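Drorkholm Hardwax Oil for Tabletops and Benches

Satin-gloss finish for interior wood. Sold by the can, with or without the application kit.

Product code 1756

Overview

Drorkholm Hardwax Oil is a blend of plant oils and waxes for tables, desks, workbenches, shelves and countertops. It soaks into the top layer of the wood and leaves a thin wax layer on the surface. Two coats are enough for most furniture. Worn spots can be sanded and recoated without stripping the whole piece.

The oil comes in four versions: Clear, Warm Clear, White and Smoke. Clear slightly deepens the color of most woods. Warm Clear adds a little amber and suits pale woods that look flat under a plain oil. White keeps light wood from yellowing as it cures. Smoke gives a gray-brown tone and should always be tested on a scrap first – the result varies a lot from one species to the next.

Where it can be used

Suitable for solid wood and for veneer, as long as the veneer is thick enough to sand lightly. It can go over old oil finishes after sanding and cleaning. It will not bond to varnish, lacquer, polyurethane or laminate. If a drop of water beads up and sits on the sanded wood, there is still finish in the grain and it needs more work.

Not recommended for floors, outdoor furniture, shower areas or cutting boards. For floors see Kimaro Floor Oil, which has a harder wax and takes longer to cure.

What is in the kit

The full kit contains one can of oil, two white hand pads, a pack of cotton cloths, a stir stick and a pair of gloves. The can alone is listed separately in the order menu. Sandpaper and tape are not included in either version.

Preparing the surface

Take off any hardware, leaf supports or edge trim that you do not want to oil. Fill holes and open cracks with a filler that accepts oil; Losik Wood Filler works under all four versions. Let the filler dry fully before sanding.

Sand in the direction of the grain. Start with whatever grit the surface needs and finish at 150 for open-grained woods or 180 for close-grained ones. Do not go finer. A surface polished too smooth will not take in enough oil and the finish will look thin. Vacuum the dust, then wipe with a dry cloth. Mask any metal or painted parts next to the wood and press the tape edge down firmly, as the oil creeps under a loose edge. 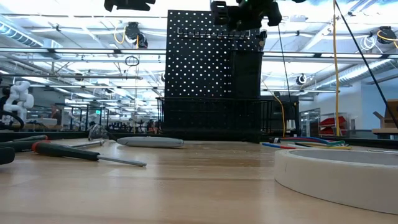
Hand tools and masking tape on a glossy wood tabletop.

Applying the first coat

Work at normal room temperature with a window open. Stir the can slowly from the bottom; do not shake it. The wax settles during storage and the sheen will be uneven if it is not mixed back in.

Pour a small amount on the wood and spread it with a white pad. Keep the coat thin. Most problems reported to us come from using too much oil, so if in doubt use less and spread it farther. Work in sections you can reach comfortably and keep a wet edge between them. On a table, do the underside and edges first, then the top.

Leave the oil for ten minutes, then wipe off everything that has not soaked in. The surface should feel almost dry to the hand after wiping. Look across it toward a light to find any patches you missed. Once these turn tacky they are difficult to remove.

Applying the second coat

Wait overnight. Rub the surface lightly with a clean pad to knock down raised fibers, wipe off the dust and apply the second coat in the same way, using less oil than the first time. End grain and very dry wood may need a third coat. Remove masking tape while the last coat is still fresh.

Drying and curing

The surface can be used with care after 24 hours. Full cure takes two weeks. During that time keep water off it, do not cover it with a cloth or plastic sheet, and lift objects instead of dragging them. Cool or damp rooms slow the cure – in a basement or garage allow an extra week.

Sheen and additional coats

Two coats give a satin gloss. For more shine, buff with a dry white pad once the surface has cured. For less, rub with a gray pad along the grain. Extra coats do not add much shine and can leave the surface soft.

Cleaning and upkeep

Dust with a dry cloth. Wipe spills soon after they happen. For regular cleaning use a damp cloth and a small amount of Jetness Wood Soap, then dry the surface. Avoid ammonia, bleach, scouring powder and microfiber cloths sold for polishing glass.

A dining table in daily use usually needs a fresh thin coat once a year. A workbench may need one sooner, a bookshelf much later. When the wood starts to look dull or water leaves a mark after a few minutes, it is time. Clean, let dry, rub with a pad and apply one coat.

To repair a ring or scratch, sand the area lightly with the grit you finished with, feather the edges and apply a little oil with a cloth. White and Smoke can show a faint border on spot repairs, so with these it is better to recoat the full panel.

Safety

Cloths and pads soaked with oil can heat up and catch fire on their own. Lay them flat outdoors to dry, or put them in a metal container filled with water and close the lid. Do not leave them in a pile or put them in the trash while they are damp. This also applies to sanding dust that contains fresh oil.

Wear the gloves. Keep the can away from children and open flames. Read the safety data sheet before use.

Specifications

Type: hardwax oil, interior
Versions: Clear, Warm Clear, White, Smoke
Sheen: satin gloss
Can sizes: 600 ml, 2000 ml
Recommended coats: 2
Time between coats: overnight
Light use: 24 hours
Full cure: two weeks
Cleanup: mineral spirits
Storage: cool, dry, frost-free, lid tightly closed

Ordering

The 600 ml can is in stock in all versions. The 2000 ml can is in stock in Clear and Warm Clear; White and Smoke in this size are filled to order and ship separately. Sample sachets are available for each version and are a good idea before starting on a large piece. Unopened cans can be returned. Opened cans and sachets cannot.

Related products

Kimaro Floor Oil
Losik Wood Filler
Jetness Wood Soap
White hand pads, pack of ten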